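Support thread: Door won't latch / machine won't start on Delicates
Product area: Front loaders
Opened by: Perla Medrano
Status: Resolved

Perla Medrano, 8:40 am

Hi all, hoping someone on the Werell support desk can help me out before I go completely round the bend. I've got a front loader that won't start. It powers up fine, I pick Delicates, I press start, it gives me three beeps and then a little padlock symbol flashes on the display. Nothing moves and no water comes in. I open the door, shut it, try again, same three beeps.

It did this once back in January and I fixed it by swearing at it, but that's not working this time.

The load is one item, and it's a teddy bear. My daughter's bear, to be exact, cream coloured, very shaggy, goes by Luller. He's had a rough month (porridge, then a car trip, then more porridge) and he has to be clean and dry by bedtime tomorrow or I'm moving out.

What I've tried so far:

Turned it off at the wall for 15 minutes, turned it back on. Three beeps.
Different program (Cotton 40). Three beeps.
Checked the tap behind the machine is open. It is.
Leaned on the door with my hip while pressing start. Three beeps and a sore hip.

The machine sits on the concrete in the laundry, hasn't been moved, and did a load of towels last night with no trouble at all. Happy to send the serial number if you need it.

Lucyna Grabowska (support), 9:15 am

Hi Perla, thanks for the good notes, that saves us a few rounds. Three beeps plus the padlock means the machine doesn't think the door is locked. It hasn't got as far as checking water or weight, so you can forget about the tap for now.

Could you please try the following, in this order:

1. Take everything out of the drum.
2. Run a finger around the whole rubber seal, including the fold at the bottom. You're feeling for hair pins, coins, a sock, lint, anything at all.
3. Look at the slot on the front panel that the door hook goes into. Wipe it with a dry cloth.
4. Close the empty door firmly at the hook side and start a Rinse.

Let me know whether it starts empty. That one answer tells us a lot.

Perla Medrano, 10:05 am

Okay! Back from the laundry. Took Luller out and parked him in the basket so I could get my head and one arm in there properly.

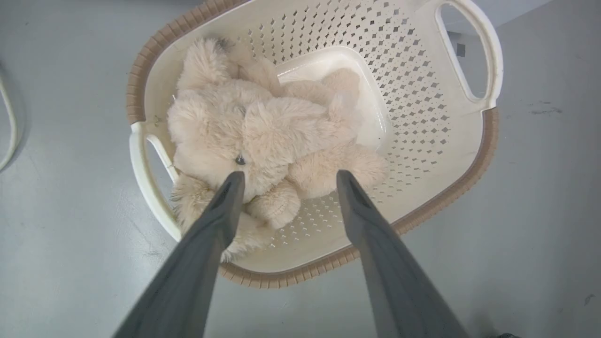

Went around the seal twice, once with bare fingers and once with an old face washer. Found a bobby pin, a bit of grey gunk I'm not going to think about, and a wad of cream fluff the size of a walnut down in the bottom fold. So he's been shedding on me, the ratbag. I wiped the slot too and the cloth came out with more fluff on it.

Closed it empty, hit Rinse, and it started! Click, padlock went solid, water came in. I was thrilled for as long as it took to cancel it, wait for the drain, put the bear back in and try Delicates. Three beeps.

So it runs empty and won't run with him in it. Is it a weight thing? He can't be more than a few hundred grams dry. I did wonder if it refuses because the load is too small.

Lucyna Grabowska (support), 10:30 am

That's a really useful result. It isn't the weight. A load that's too small can upset the spin, but that would come much later in the program and you'd get a different signal. The machine starting empty tells me the lock itself is probably fine, so I'd like to look at what's happening between the door glass and the seal when he's in there.

The glass bulges quite a way into the drum when the door is shut. If a thick toy is sitting up near the front it can push back on the glass, or a bit of fur can get pinched between the glass and the rubber, and then the hook stops a hair short of where it needs to be. You can feel it as a slightly spongy close.

Could you send a photo with the door open and the bear where you'd normally put him? Please get the seal and the latch slot in it if you can.

Perla Medrano, 10:50 am

Spongy is exactly the word, now you say it. It goes "fup" where it used to go "clack". Photo attached.
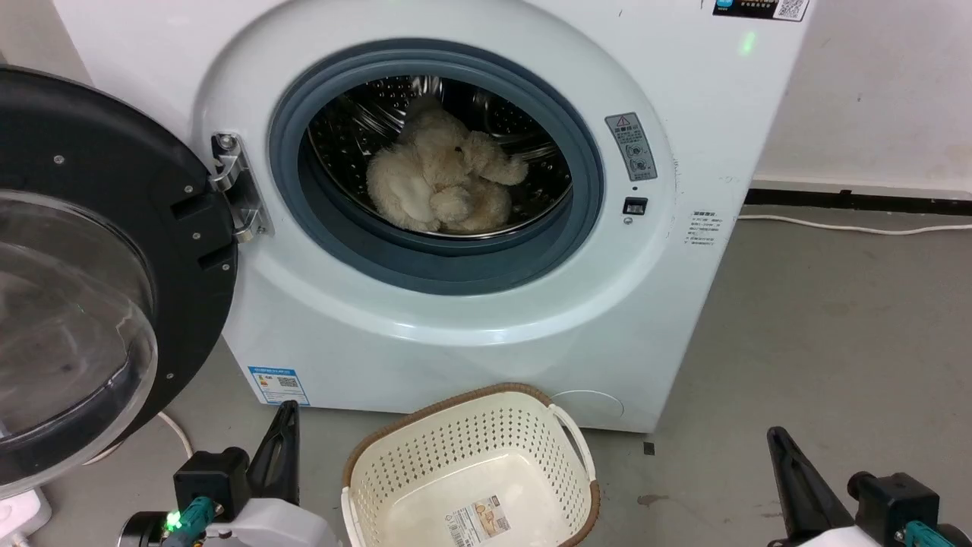 Door open, bear in the drum. Latch slot is on the right, under the grey warning label.

I haven't pushed him back or anything, he's just how he flopped. Normally I shut the door and don't give it another thought.

Murray McKinnon, 11:20 am

Not support, just another owner butting in. I had the same three beeps with a doona and again with my grandson's elephant. Put the toy in a mesh bag or an old pillowcase and tie the end off. Keeps the fur off the rubber, and you're not fishing fluff out of the filter afterwards either. I use a pillowcase with a hair elastic and it's never jumped out on me.

And clean the filter while you're down there! Mine was disgusting.

Lucyna Grabowska (support), 11:35 am

Thanks Murray, I was about to suggest the same. Perla, that photo is a big help. Please try:

1. Bear into a pillowcase or wash bag, end tied. Knot or elastic, no safety pins please.
2. Push the bundle right to the back of the drum with your hand flat.
3. Add two small light-coloured towels. They'll help balance him in the spin.
4. Check no cloth is lying across the bottom lip of the seal.
5. Close the door by pressing on the hook side until it clacks.
6. Delicates, cold, lowest spin.

If you still get three beeps after that I'll book Danuta Makowska, our technician for your area, to come and look at the lock. The call-out is $75 and comes off the bill if a part is replaced.

Perla Medrano, 12:10 pm

IT CLACKED. Pillowcase, elastic from my own head, two hand towels, shoved him down the back, and it locked first go. Padlock solid, water in, and he's going round in there as I type. My daughter has pulled up a stool to watch.

A couple of questions while I've got you:

Can I use Driltodent? It's what I've got in the cupboard, the liquid one. And how much for one bear?

Will the fluff in the slot come back and do this again?

Also the sticker on the door side says nothing about toys and the manual only talks about "soft articles", so maybe someone could add a line?

Lucyna Grabowska (support), 12:25 pm

Lovely news! Any mild liquid is fine. I can't speak for that brand in particular, so go by the bottle, and use less than you'd use for a normal small load. Long fur hangs on to suds. If he feels slippery at the end, give him a second rinse.

On the fluff, wipe the seal and the slot after every toy wash and you should be right. I've passed your comment about the manual to Aniela Szczepańska, who looks after the help pages.

Perla Medrano, 3:45 pm

Update for anyone who finds this later. Program finished, door opened normally. He did need the extra rinse. He came out looking like a drowned possum, so I squeezed him in a towel and pegged him up by his ears in the shade, which got me told off by a four-year-old. He's now lying on the rack with a fan on him, and I'm turning him over every half hour or so.

Ran a second load of school clothes straight after and it locked first time, no beeps. Filter cleaned as well (Murray, you were right, it was foul).

Happy for this one to be closed, thank you both so much!

Lucyna Grabowska (support), 4:00 pm

Closing as resolved. Cause: door not fully latching, bulky item and fluff at the seal. No technician booked, no charge. If the three beeps come back, reply here and the ticket will reopen.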